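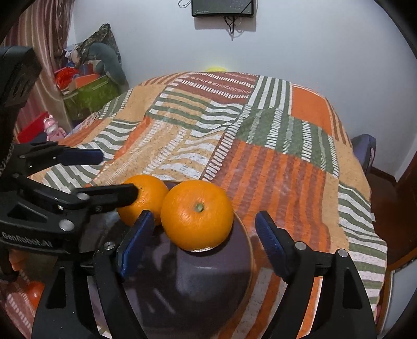

Home | Kit reviews | FAQs | Ask us

Handheld gripper kits: your questions, our doubts

Reading time: 3 minutes

We've been looking at the Testa home recording kit, a pair of grippers you hold in your own hands and use to do household jobs while the kit records. The recordings are meant to help train robots. Stukovton rents it out by the month. Readers keep writing in, so Kausar Abbasi and I have put the answers in one place.

Is it a robot?

No. You supply the arms, the legs and the patience. Stukovton's brochure calls it "a robot in your home", and I'd like them to stop.

What do people do with it?

Small jobs, over and over. Pick up an orange, put it in a bowl, take it out again. Fold a tea towel. Put the toys in the bin. The task list we were sent has 15 jobs on it, and most of them you could do at the kitchen table or on a bed.

Does it pick things up well?

Fruit, yes. The rubber pads hold an orange without marking the peel, and using both hands you can turn one over in the bowl. Anything flat is a different story. Kausar spent most of an evening trying to lift a library card off a desk and ended up sliding it to the edge every time. The brochure says "any household object". It should say most round ones.

Do I need a tidy, well-lit room?

Stukovton says any room will do. They also sent back two of our sessions for poor light, both recorded after dinner with one lamp on. Ask them what they'll accept before you sign.

How tiring is it?

More than you'd think. The grippers are fine for the first while, then your thumbs start to notice. Bienvenido Pascual, who tried the kit for us at his place in Relilbridge, wouldn't do more than 15 minutes at a stretch. I lasted longer and regretted it.

Will it pay for itself?

I doubt it. You get a credit for each accepted session, and "accepted" is carrying a lot of weight there. The rental page mentions a household that earned 2,062 credits. It doesn't say over how long, or how many sessions were refused along the way. I asked twice and got the same link both times.

Who sees the recordings?

The agreement says "partners", with no list attached. Whatever is behind your hands goes along too: walls, laundry, the kids' things. There is a blurring option for faces. Kristine Galang at Stukovton told us it's switched on by default, but ours arrived switched off. Check it yourself.

Can my kids use it?

The agreement says adults only. Our copy had this on page eight, well after the colour photos.

What about Luvwood's version?

Cheaper, and the jaws close more smoothly. We had it for only two days, so I won't say anything about how it wears. A longer loan is promised for February.

Would you keep it?

Kausar might, for the novelty. Mine is going back. If you're curious, rent for a single month, read the part about partners first, and don't budget around the credits.

Corrections and questions: use the Ask us page. © 2019 Relilbridge Kit Reviews | Back to top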